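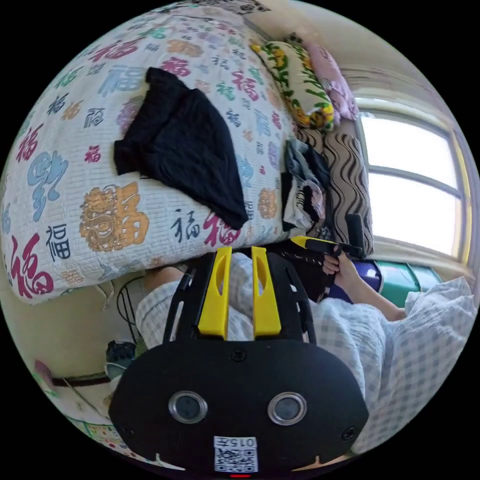 Bedroom strand: progress report for the second period
To: Nestor Agbayani, Present
From: the project lead, Gazi house

You asked for a shorter report this time and for fewer adjectives. I have tried to do both. The plain position is that the bedroom strand is running, the bedding is holding up, and I am still not persuaded that the routine we wrote for it is a good one.

What was agreed

The grant covers a bedroom routine for people who live in one or two rooms, where the bed is also the sofa, the ironing board and the place where clothes land at the end of the day. The routine has four stages: clear the clothes off the bed, straighten the quilt, put the pillows at the head, put the cushions where they won't be slept on. Noltik supplied the storage boxes. Pristeo supplied the printed guide. The Gazi house supplied the room and most of the patience.

The application said the routine would take a household 6 minutes. I did not write that figure and I would like it dropped from the next version of the plan. Of the 19 sessions we have held so far, two came in under it, and in both of those the bed had hardly anything on it to begin with.

Clothes on the bed

Most of the time goes here. The guide says "fold and put away", as if those were one action done in one place. A dark garment folded on the bed often stays on the bed, because the shelf is across the room and folding feels like the end of the job. I have watched people fold something neatly, set it down on the quilt and move straight on to the pillows. Later it has to be picked up again before the quilt can be pulled straight, and by then it needs refolding.

I raised this with Pristeo in the first period and was told the wording had tested well. I don't know with whom. My suggestion remains that "put away" should come first on the page, in larger type, with folding left to the person's own judgement. A crumpled top in a box is off the bed. A folded one on the quilt isn't.

The quilt

We kept the white quilt with the 福 characters all over it, in spite of the note in your last letter asking for something plainer. The character is the one for good fortune, and it is a cheerful thing to have in a room. It also does a job. With characters in so many colours and sizes, and a big gold one to take your bearings from, people can tell when the quilt has slipped over to one side. On the plain cover we tried at the start, they couldn't, and it was left crooked more often than not.

I would be careful about making much of this. The same people had also had more practice by the time the patterned quilt went on, so some of the improvement may be nothing to do with the pattern. The draft summary sent round in November called it "a proven visual aid". Please take that out. We have one quilt and one bed.

Pillows and cushion

The pillows give very little trouble. We have a yellow-green one with flowers and leaves and a pink one, and they go at the head of the bed. People seem to know this without being told, which makes me wonder why the guide spends a full page on it.

The cushion with the brown and cream wavy stripes is another matter. The guide calls it "decorative" and gives it no place. Left to themselves, people stand it against the wall beside the bed, and I think they are right. It stays upright there and can be reached from sitting. I'd like the guide to say so. Pristeo would prefer cushions arranged on top of the quilt, as in a shop window, and I can't see what a tired person gains by moving a cushion twice a day.

Storage boxes

Noltik sent 9 boxes. They are well made and too deep. Anything at the bottom is forgotten until somebody needs it, and then the whole lot comes out onto the bed, which undoes the first stage completely. We have gone back to using the shelf for everyday clothes and the boxes for winter things. I have asked Noltik for shallower ones and have had a friendly reply with no date in it.

Their invoice describes the boxes as "trialled in full". They have not been. I have paid it, as the goods arrived, but I have written to correct the wording.

Whether any of this lasts

The question you put to me was whether people keep the routine going after we stop turning up. I can't answer it yet. Everything I have is from sessions where one of us was in the room, and people tidy differently when they have company. Two people have told me they now do the bed every morning. I was pleased to hear it, and I have not entered it as a result.

I would rather spend the remaining staff hours on return visits than on new sessions. This means the session count will look low against target at the end of the grant. I'd ask you to accept that now, in writing, so we aren't arguing about it later.

Spending

Within budget. The laundry line is over, as quilts and pillow covers need washing more often than the plan allowed. The printing line is well under, as I have held back the second run of the guide until the wording is settled. I propose moving money from one to the other and will send the form separately.

Decisions needed from Present

Removal of the timing figure from the plan and from anything public.
Agreement to return visits in place of further new sessions.
A word from you to Pristeo about the order of the first page and the length of the pillow section. They have stopped answering mine.
Approval of the move from printing to laundry.

The quilt stays on unless I hear otherwise.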